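Trotano 16 Countertop Blast Chiller

The Trotano 16 is a compact blast chiller for restaurants, caterers and commissary kitchens that cook ahead and reheat for service. It brings hot soups, braises and sauces down to a safe holding temperature quickly, so cooked food spends less time in the range where bacteria grow.

The cabinet holds three full-size hotel pans and runs on a standard outlet. A core probe comes with every unit. Set the cycle by probe or by timer — the chiller switches to holding mode when the cycle ends. The interior has rounded corners and a removable drain tray for cleaning.

Capacity: 49 lb per cycle
Pan slides: 3
Weight: 100 lb
Door: self-closing, hinged left or right
Warranty: 16 months, parts and labor

Leave pans uncovered during the cycle and keep liquids shallow. Thick stews take longer than stock, and the probe should sit in the center of the deepest pan. 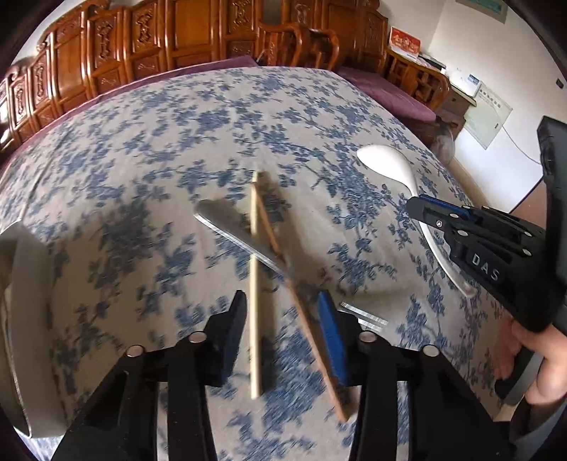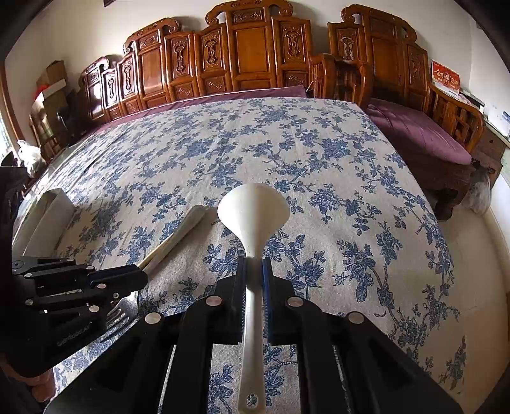 Brusbridge Product Desk
Equipment Editor
Wednesday, October 13, 2021

Orders placed through Brusbridge ship from the Csonka warehouse. Stacking kits and the Brovow caster base are sold separately. Ask for a quote if you need more than one unit, or if the chiller has to go up a flight of stairs.

Contact Us | © 2021 Brusbridge | Back to top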